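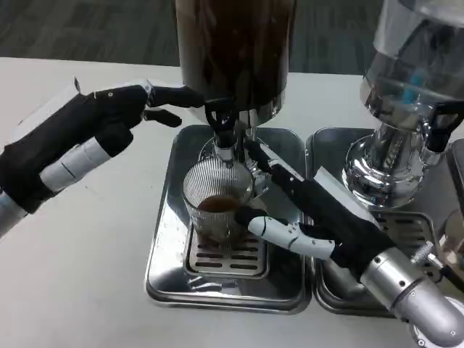 Drinks week at Drimon

December 2023

We've been gathering examples for Zoritari, our learning system for two-handed jobs, and drinks have been my favorite so far! One hand looks after the glass while the other goes for the tap, so every run is really two skills at once. Wilson Flores and Manolis Dimitriou took turns driving, and we came away with 3738 good runs since August.

Each run gets a short text label, something like "hold the cup, pull the black handle." Manolis wrote most of them. We keep the fumbles too, in their own folder - 51 so far, and Wilson wants more of those.

Next up is pouring from a pitcher. More pictures when we get there!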